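Otine assistive handling project
Progress report, October 2018
To: Kristýna Havlíček, Stornano
Re: the open day, where the money has gone, and what we'd like to do next

Hi Kristýna,

You asked for something less stiff than the last report, so I'm writing this one the way I'd tell it to you over lunch. The big item this period was the open day, and since you had to miss it I'll spend most of my space there. The short version is that we let people into the lab, we ran the bedroom and tripod session in the simulator on the big wall screen, and I came away with a much longer to-do list than I went in with (mostly in a good way!).

The tripod session is the one with the two arms and the camera tripod standing by the bed.

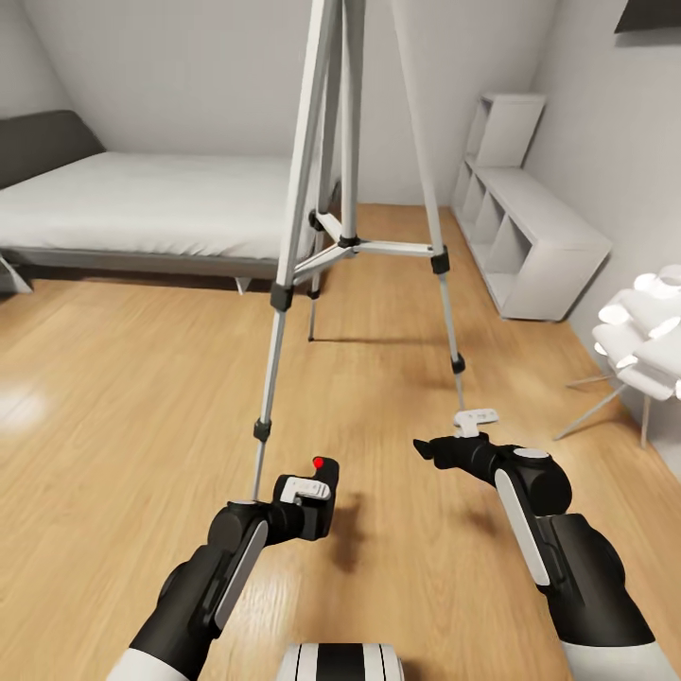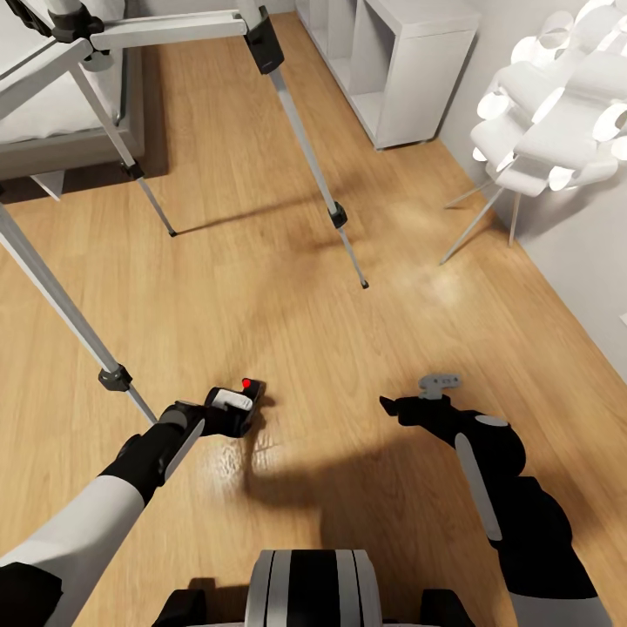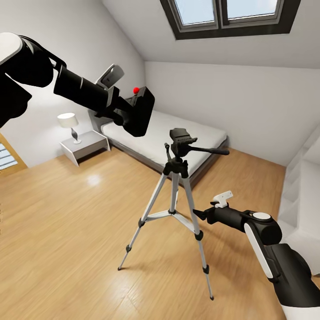
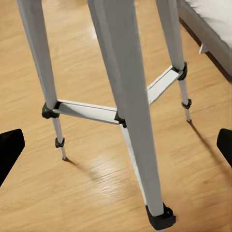 Kawaguchi wanted to know why we'd start with something as awkward as a tripod when most of the people we hope to help are going to ask for a cup or a blanket. I got the question in front of a full room and I didn't give a great answer, so let me try again in writing. A cup is one solid lump. A tripod has legs that spread, joints that slide, clamps that lock, and a center of gravity that moves whenever you change any of those. It's close to a walker or a folding drying rack in that way, and those did come up when we talked to families in July. If the planner can cope with thin legs going off in three directions, I'm a lot less worried about the drying rack. Kawaguchi seemed okay with that when we talked again over coffee, but asked for a plain household item in the next demonstration anyway, and I've agreed.

How the day went

We had 225 people sign up, which was more than the room could take at once, so we ran the demonstration 7 times through the day and let people in by group. I'd planned for a short talk, then the session, then questions. By the second group I'd dropped most of the talk. People wanted to see the arms move and then they wanted to argue about it, and my slides about the control software were just standing in the way.

The morning groups were mostly people from the care side and they asked the practical stuff. How long does it take to get going in the morning? Can it stop if somebody walks in? What does it do when it doesn't know what it's looking at? I liked these groups a lot. The afternoon was more engineers, and there the talk went straight to contact forces and how far we trust the simulated floor. (Not very far, is what I told them. Friction on a polished floor is one of the places where our simulator and the real lab still disagree, and a tripod foot sliding a little is exactly the kind of thing we get wrong.)

One thing I'd do differently is the sound. The wall screen has no speakers worth mentioning and the operator was explaining things at the console with her back to everyone, so the people in the last two rows heard pretty much nothing. We've bought a clip-on microphone. It was cheap and I feel silly for not having one before.

We also lost most of the fourth group's slot when the planning machine ran out of disk space. It had been saving full logs of every run since early that morning and I hadn't told it to clear anything out. It took a while to find, and I filled the time by having people try the hand controllers with the arms in free space. Funny enough, the feedback forms from that group are the happiest ones we got. So the hand controllers are going to be a regular part of any open day from now on.

What people told us

The forms had room for a comment at the bottom and people used it. A lot of them said the arms looked slow. I've gone back and forth on that one. We hold the speed down on purpose, and I'm not ready to raise it in anything that's meant to show care in a home. But several people said they'd have been fine with slow if they'd known what it was waiting for, and I think that's fair. The pauses look the same from outside whether the planner is thinking, or has given up, or wants the operator to confirm. We're adding a simple status line to the display so you can tell which one it is.

Quite a few asked about small rooms. Our test bedrooms are generous compared to what a lot of people live in, and an attic room with a sloped ceiling takes away space up high where the elbows want to go. Several visitors work in older houses and they told us about door widths and beds pushed into corners. I took notes and I've asked two of them to send floor plans.

And there was a run of comments on grip. People worried about marks and dents on things they own. We've only been thinking about whether the gripper holds on, and how hard it squeezes has been more of an afterthought. I'd like to change that.

Progress against the plan

The planner for two arms working on one object is done to the level we promised. It's been run 900 times in simulation since July with the object starting in different spots, and I'll send the full table separately, since it's long and it needs the notes next to it to make any sense. Don't read too much into the overall score when you see it. The easy starting positions pull it up and the ones close to furniture pull it down, and I care a lot more about the second kind.

The Tuduter software link is late. I'd told you it would be in by the end of summer and it wasn't. The version we started with handled one arm nicely and then got the timing muddled with two, so commands for the left arm sometimes landed after the right arm had already moved on. We've rewritten that part from scratch. It works on the bench now, and it hasn't been through a long test yet, so I'm still calling it unfinished.

The object library stands at 11 household items with proper joints and weights. The plan had more by now. Modeling anything that folds takes a lot longer than I'd guessed, and each one needs a real copy on the bench to measure against. I'd rather have fewer that behave properly than a long shelf of things that fall through the floor (we've had that, the ironing board did it for a week).

Training new operators is in good shape. We've cut the introduction down to a single morning and people are picking up the controllers faster with the new wrist straps. I still want a written guide and I still haven't written it. It's been on my list so long that I've stopped seeing it.

Money

No surprises to report. The open day came in a little under what we'd set aside, mostly thanks to borrowing chairs from upstairs. Equipment is on track. Travel is underspent and I'd like your okay to move what's left of it over to modeling time, where it would go straight into the object library. There's no rush on this but it'd help to know before the next quarter's hours get booked.

The one cost I see coming is storage. After the disk business I had a proper look at how much we're keeping, and it's a lot. We need either more space or better rules about what gets thrown out, and probably some of each. I'll put a number on it in the next report.

What's next

The long test of the Tuduter link comes first, and everything else waits on it. After that we'll set up the small-room layouts from the floor plans, once they arrive, and start measuring grip force on every run. The status line should be on the display well before we have visitors again.

Then there's the demonstration Kawaguchi asked for. I'm leaning toward a laundry rack, or possibly a bed tray, and I'd be glad to hear if Stornano has a preference. A bed tray would let us say something about keeping an object level with both arms, and that's been a sore point for a while. The rack is harder and would look better on the wall screen. If you can make it over I'll put you on the hand controllers first, before there's a line.

Could you let me know about the travel money, and whether you want the run table as a spreadsheet or printed out? I've also still got your folder with the original milestones in it, I'll bring it along next time.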